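Food Retail Basics – Session 6 notes
Pricing baked goods, waste and the end-of-day problem 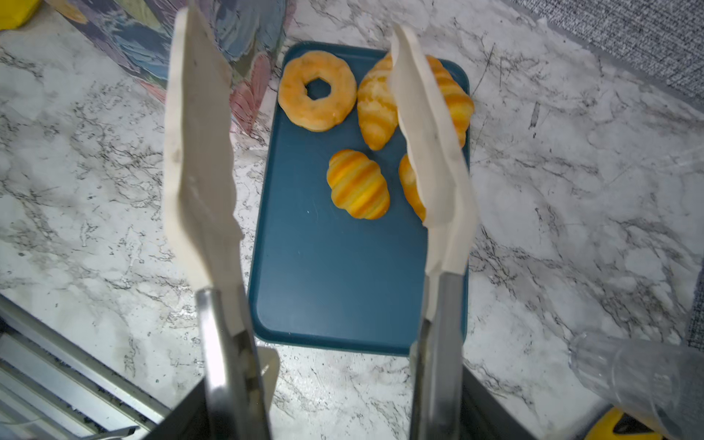 Fig. 1. Toy pastries on a teal tray.

Handout for the evening group, updated 08/07/2020. Bring your worksheet from last time, we start with it.

1. Where we left off

Cost per item = ingredients + labor + share of overhead. Most of you forgot overhead. Rent counts even on a slow day. So does the oven when it's half full.

Markup and margin are NOT the same. Buy at $2, sell at $3: markup 50%, margin 33%. Half the class mixed these up on the worksheet, please redo question 4.

2. Shrink

Shrink = anything you made or bought and didn't get paid for. In a bakery it's mostly unsold stock, then breakage, then staff meals not written down. Theft is usually small.

Case: Grabowska, small shop, two ovens, counter service. Lilian Langat kept the waste log there all through April. Baked 3,000 items, sold 1,682 at full price. The rest was marked down, given away or thrown out. She logged each of those seperately, which is why we can use the numbers at all.

Work out the full-price sell-through (should come to 56%). Then ask what the markdowns were really worth. A croissant sold at half price still covers its flour and butter. May not cover the labor.

3. Markdown timing

Too early – regulars learn to wait. Too late – no one left to buy.
Grabowska tried 18% off from mid afternoon, then half price in the last hour. Wojciech Kaczmarczyk argues for one cut only, late. His notes are in the folder, read before you disagree with him.

Things to watch:
– weather (rain kills foot traffic, bread holds up better than sweet items)
– school holidays
– what the shop next door is doing
– day-old shelf: put it away from the fresh stuff or it eats your full price sales

4. Bake plan

Bake less, more often. Sounds easy, needs someone on the oven in the afternoon. Compare the extra wage to the waste saved, per day, not per week. Par-baked stock is the middle road, costs more per piece but you only finish what you need.

Start from last year's same week, not from yesterday. Adjust for the known stuff, then leave it alone.

5. For next time

Read chapter 13. Skip the part on wholesale contracts.
Exercise: Brondo sells filled buns at $3.20, cost $1.40, throws out one in eight. Find the true margin after waste. Show your working, I can't grade a bare number.
Zofia Witkowska has the spreadsheet template if you missed it. Questions to her or to me before class, not durring.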